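April
Department handout, Introductory Ceramics

Unit 4: Glaze Basics for Tableware

Read this before the glazing sessions. It covers what a glaze is made of, how color gets into it, how to put it on, and what tends to go wrong. The notes on firing are short because firing has its own unit.

What a glaze is

A glaze is a thin layer of glass melted onto clay. Every glaze needs three kinds of material. Silica makes the glass. A flux lowers the temperature at which the silica melts. Alumina stiffens the melt so that it stays on the wall of the pot and does not run down onto the shelf.

Silica alone melts far above the range of our kilns. Feldspar, whiting and some frits supply the flux. Most of the alumina comes from clay, usually kaolin, which also helps keep the glaze suspended in the bucket. If a bucket has settled hard at the bottom, the recipe is often low in clay.

Change one of the three and you change the surface. More silica generally gives a harder, glossier glaze, up to the point where it no longer melts fully. More alumina pushes the surface toward matte. More flux makes the glaze runny. Keep this in mind when you read the recipe cards – the names on them say very little.

Color

Most color in a glaze comes from metal oxides, carbonates or prepared stains. Small amounts do a lot. Cobalt is the strongest of the common ones, and one percent is plenty for a solid blue. Copper gives green in an oxidation firing and can give red in reduction. Iron runs from pale yellow through brown to nearly black, depending on how much is used and how the kiln is fired.

Pinks are harder. Chrome and tin together make pink, but only if the base glaze has enough calcium and little or no zinc. With zinc, the same mixture turns brown. For this reason we use a prepared pink stain in the teaching studio.

Pastels are made by using less colorant, by adding an opacifier such as tin oxide or zircon, or both. An opacifier hides the clay body, so the color looks milky and even. A clear glaze over a dark clay will always look darker than the test tile made on white clay.
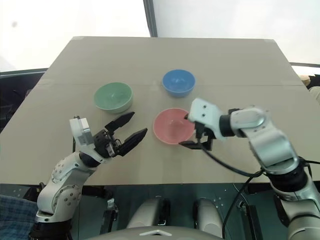

Applying the glaze

Wipe bisqueware with a damp sponge and let it dry. Dust and hand oils cause bare patches. Wax the foot ring, and a narrow band above it, before you pick up the tongs.

Stir the bucket all the way to the bottom. Sieve it if you find lumps. The mixture should be as thick as light cream. Dip for a slow count of three, drain over the bucket, and touch up the tong marks with a brush once the surface has lost its shine.

For the inside of a bowl, pour glaze in to a third of its depth, roll it around the wall and pour it out in one motion. Stopping halfway leaves a line that shows after firing. Brushing works too, but it takes three even coats, each one dry before the next.

Students using the Kevum recipe should go a little thinner on the rim. It breaks to a lighter shade over edges, and that effect is lost when it is heavy.

Common faults

Crawling: the glaze pulls back and leaves bare clay. Causes are dust, oil, or glaze put on too thick.

Crazing: a network of fine cracks. The glaze shrinks more than the clay as it cools. Adding silica often helps. Crazed ware is weaker and is a poor choice for food.

Shivering: the reverse of crazing. Slivers of glaze pop off at rims and handles. Discard the piece.

Pinholes: small open pits left by gas. Try a slower bisque firing, or a hold at the end of the glaze firing.

Food use

A glossy surface does not prove that a glaze is safe for food. A glaze that did not melt fully, or that carries too much copper or manganese, can leach metal into acidic food. As a first check, leave a slice of lemon on a test tile overnight – any change in color means the glaze is out. Passing this check does not replace a lab test.

For next time

Glaze 11 test tiles in one base, changing only the colorant. Number each tile on the back with underglaze pencil and copy the numbers into your notebook before loading. Tiles go on the shelf marked Nusthorpe by the kiln room door. Bring a respirator for mixing, and do not sweep dry glaze; wipe it up wet.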